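The Bilance Folding Clothes Rack, After One Winter of Wet Laundry
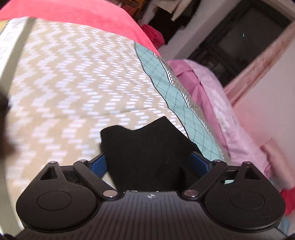

My dryer died in November, on a Friday, with a full load of towels in it. The repairman said the part would cost more than I had paid for the machine, and he said it in the tone of a vet. I decided I would go without until spring. People have dried their clothes on sticks for thousands of years, and many of them were busier than I am.

So I bought a stick. The Bilance is a folding rack with two wings, a center section and a set of small clips along one side for socks. It sells for a price I consider high for a thing made mostly of gaps. I have used it several times a week since, in a two-bedroom apartment with radiators that run on their own private calendar, and I have opinions.

Putting it together

The box says no assembly required. What this means is that the assembly is required but does not involve tools. You snap the feet on, you thread the sock rail through its brackets, and you push the wings up until they click. The left wing clicked right away. The right wing needed to be talked to. The instructions are one sheet of drawings in which a bald figure without a face does everything correctly and seems to enjoy it.

It took me 19 minutes, and I would guess that a person who reads the sheet first could do it in half that.

How much it holds

The makers claim "a full family wash," and I would like to meet this family. I live alone and do laundry when I run out of shirts, and one load of mine fills the center and both wings, with the pillowcases left over. Sheets are possible if you fold them in half and accept that the fold will still be damp at breakfast. Jeans go on the outer bars, waist down, and they will take longer than you want. A bath towel takes up two bars if you intend to use it again this week.

The spacing is good, I'll say that. My last rack, a Bokow that I owned for years and never once liked, had its bars so close together that shirts touched front to back and came off smelling like a pond. The Bilance leaves room for air to move. Cotton shirts hung in the evening are dry by the time I get home from work the next day. Wool socks ask for another night.

The sock clips

I was against the sock clips. I thought they were the sort of feature that gets added because a box has a blank side that needs printing. I have changed my mind, mostly. Each clip takes a pair by the cuffs, and when the socks come off they are already a pair, so the job of matching them on the bed is done before it starts. I own a great many black socks that differ from each other only slightly, and I used to sort them under a lamp like a jeweler.

My complaint is the spring. It is too strong for anything thin. Dress socks come away with a little dent at the top, and a pair of tights I was drying for my sister came away with rather more than that. She has been gracious about it. I now hang thin things over the bars and save the clips for the heavy stuff.

Also, the clips slide. Load one end of the rail with hiking socks and the rest of the clips drift down to join them, like guests at a party who have heard there's food. A notch here and there would have fixed it.

Stability

This is where the money went, as far as I can tell. The feet are wide and have rubber tips that grip a wood floor. I have walked into it in the dark, twice, and it stayed up both times, which is more than I can say for me. With one wing loaded and the other empty it leans a bit but does not go over. On carpet it is less sure of itself.

My neighbor Cristian Yupanqui bought the Tetix on the strength of its being cheaper and having wheels. He brought it over so that we could set them side by side, and I think he expected to win. The wheels are nice. You can roll a whole wet load from the bathroom to the window without lifting anything. You can also do this without meaning to, as he showed me when he leaned on it to make a point. He says he would still buy it again. He has a long hallway and enjoys the trip.

Folding it back up

Folded flat, the Bilance slips behind a door, and mine lives behind the bedroom one. The catch that holds the wings down is small and stiff and placed exactly where your other hand needs to be. By January I had a method involving my knee. I have not pinched a finger in it since then, though I did before, and the word I used is not one for a review.

There is a strap meant to keep it shut. Mine is somewhere in the apartment.

What it did to the room

A rack full of wet clothes puts a surprising amount of water into the air. My bedroom windows fogged the first week, and the paint over the sill began to look unwell. I now crack the window and run a small fan on the low setting, aimed at the middle of the rack. The fan does more for drying time than anything about the rack itself, and if you already own a rack you dislike, try a fan before you spend money on mine.

Towels dry stiff. There is no getting around it. You can shake them hard before hanging, which helps some and is good exercise, or you can decide that you like them that way. I decided in February and I am nearly convinced.

Things that wore out

One foot cap split, and I glued it. The white coating on the bar nearest the radiator has gone a bit yellow. One clip lost its spring entirely and now hangs there open-mouthed. Everything else looks as it did out of the box.

Would I buy it again

Yes, at a sale price. If you have a long hallway, look at the Tetix. If somebody offers you a Bokow for free, be polite and have a reason ready.

The dead dryer is still in the closet, by the way. I keep the detergent on it, and it's the perfect height for folding.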